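Home and Service Robots > Safety and good practice
Thread: Cable slack on bimanual laundry setups, what's your written rule?

tustotier_niamh
Posted 10th March

Hi all, Niamh Hayes from the Tustotier lab. I'm rewriting our bench rules for the laundry task and I'd love to steal from people who've done this longer than me. Pics from our cell, two from the head and one from a wrist:

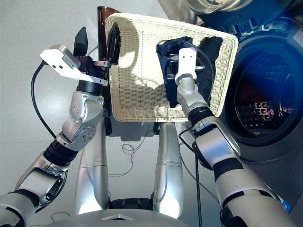
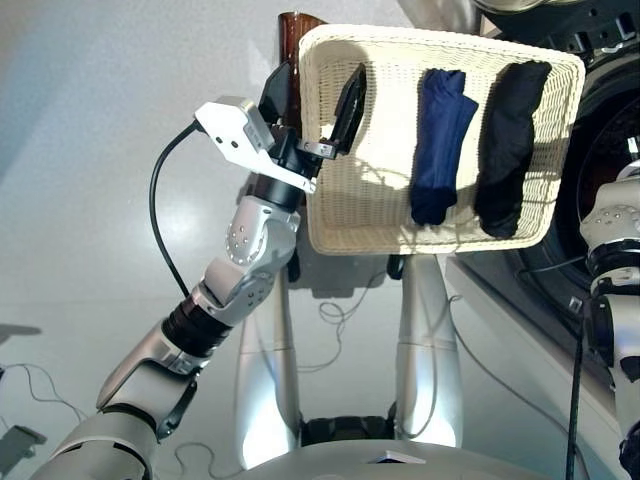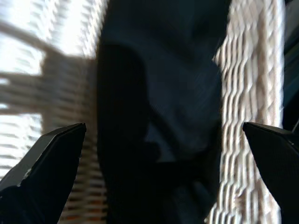
So my question is what a good pre-run rule looks like for wrist cables, and whether anybody keeps one that operators really follow. Ours says "cables secured," and everyone reads that differently! In the first two you can see the black cable looping off the white bracket and down the side of the left arm, and there's thin wire on the floor by the base too. I'd call that loop fine, my coworker says it's a snag waiting for a door handle. We have 6 checks on the sheet right now and I don't want it to become a novel nobody reads.

dolan_bench
The loop isn't what bothers me, you need slack or you'll pull the connector the first time the wrist rolls over. Floor wires would get a fail from me though. We don't start a run with anything loose inside the base footprint, period.

Flenlow835
Disagree on the loop. Slack is fine, but it should be tied down at the elbow so it can't swing out. We write it as a hand test: if you can get your whole fist through the loop, retie it. Takes ten seconds and there's nothing to argue over.

dolan_bench
A fist, lol. Whose fist? Mine would pass stuff yours wouldn't.

Flenlow835
OK fair, use a cut piece of pipe then. I still say a bad gauge beats "secured."

conall_o
Conall Ó Néill here, I do the run logs at Grestinby. My bigger gripe is the wicker. Two fingers pinching a woven rim is a lousy thing to have no rule for, weave gives and strands poke out. We retired ours in February after 1574 cycles and now the sheet says look over the rim before each batch. Niamh, do you have anything for that?

tustotier_niamh
Nope, nothing about the basket at all, so that's going in. I like the pipe gauge too (sorry dolan). Floor wires I'm giving you, we'll route them out the back.

dolan_bench
I'll take it. One more, put somebody's initials next to each check. Once we did that people stopped ticking the whole column at once.

conall_o
Eh, we tried initials and got the same person's all the way down for 5 weeks. Rotate who does it.

tustotier_niamh
Noted, both of you. I'll post the new sheet in this thread when it's typed up, tear it apart please.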